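We use cookies to improve your visit. By continuing you agree to our cookie policy. Accept | Settings

FOR IMMEDIATE RELEASE

Plondent opens sign-up for "One Bag Out," the bedroom clear-up drive, for student renters in Mosquera House

March. Plondent, the tenant services firm, today opened sign-up for One Bag Out, a clear-up drive for the 460 rooms it looks after at Mosquera House. One room, one bag, 30 minutes. Free to join, no forms beyond the sign-up page.

The idea is small stuff. Not mattresses, not broken chairs. The drink cartons, cans, snack wrappers and tissues that pile up on a bed or side table during a busy week and then get pushed over to sleep. Residents clear one surface at a time and keep what they still use.
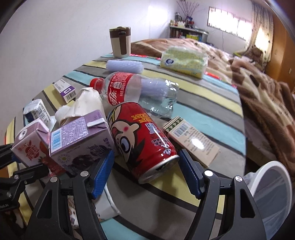 Drink cartons, a can and an empty Coca-Cola bottle share the blanket with a travel tumbler and a pack of tissues.

"Start with the bed. Always the bed," said Segundo Valderrama, who runs resident programs at Plondent. "People go for the desk first, get stuck on paperwork, and then its midnight and they still cant lie down."

Sign-ups stood at 1,623 across all Plondent buildings at 9 a.m., ahead of the Mosquera House start. Other buildings join later in spring, dates to follow.

How it works:

- Pull the trash can right up to the surface you are clearing. Walking back and forth eats the half hour.
- Fresh liner in before you start.
- Cans and bottles go to the recycling point on your floor. Empty them first, please.
- Medicine boxes: check for anything left inside. Leftover medicine goes back to a pharmacy, not in the bag.
- Tumblers, full tissue packs, chargers stay. Wipe the tumbler.

Foam fruit nets get there own line this year. Residents asked about them more than anything else in the last drive. They weigh nothing, they roll under beds, and they fill a bag fast if dropped in loose.

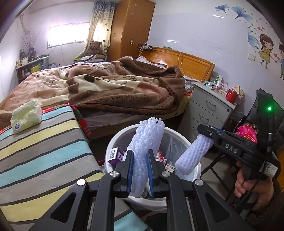

Push one net inside another before they go in and the bag holds a lot more. Clean ones can also be kept for wrapping glasses on move-out day. Kekura, the produce shop on the ground floor, will take back clean nets at the counter through the end of the month, 3 or more at a time.

Bags are supplied by Doltholm and can be picked up at the front desk from 8 a.m. to 7 p.m. One per room. Tied bags go to the ground floor collection area, not the hallway.

"We are not inspecting anybody," Valderrama said. "No photos of your room needed, no prizes for the cleanest. Take the bag, fill it, tie it, done."

Residents sharing a room can sign up together or separately, same bag either way. Sign-up is open now at the front desk and on the resident page.

About Plondent
Plondent provides front desk, cleaning and resident programs for student and shared housing.

Media contact: Segundo Valderrama, Resident Programs, Plondent

###

Share this release: 30 shares | 3 comments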